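Welter Street Market stays open all winter – and we're adding evening hours!

I've been itching to share this one. Starting in October, the Welter Street Market is going year-round, and we're moving indoors to the old Zadness building so you can shop without your mittens on. Doors open at 8 in the morning, same as always, and we've added a late session that runs until 7 for everyone who works days and has been emailing me about it since spring.
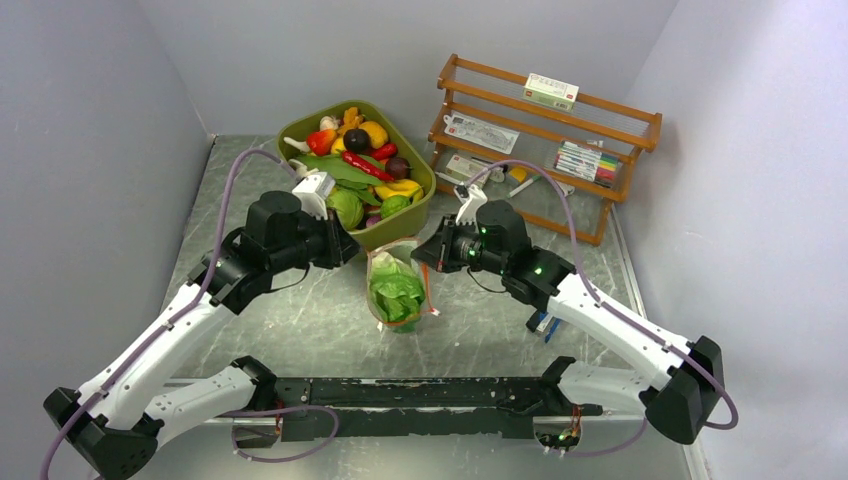
MARKET NEWS

The new hall holds 50 stalls, and most of them are already spoken for. Bach Orchards is bringing plums, late tomatoes and cider for as long as the crop holds out, and Jemevska Bakery will have the seeded rye that sells out before I ever get to it (I've asked them to set one aside, we'll see). Parking is free for the first two hours in the lot behind the building, and the number 2 bus stops right out front.
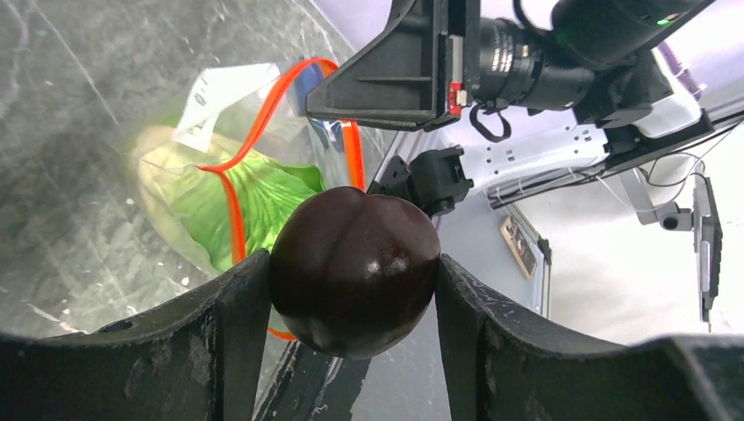 We're also starting a produce share. You sign up at the front desk, pay by the month, and pick up a bag of whatever the growers have plenty of that week. Some weeks that'll mean a lot of squash – sorry in advance, I do have recipes! The first 1,000 households to join get their opening month at half price, and you can pause any time you're out of town.
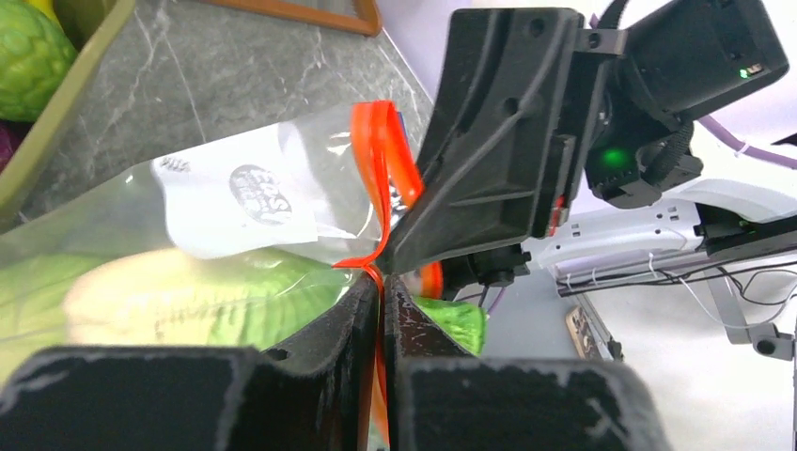 One shopper at our summer meeting told us she had been driving to the next county for decent greens every January, and that a late session was the only way she would ever make it on a work night. Well, come see us! Stall applications are still open for bread, cheese and cut flowers, and forms are at the market office.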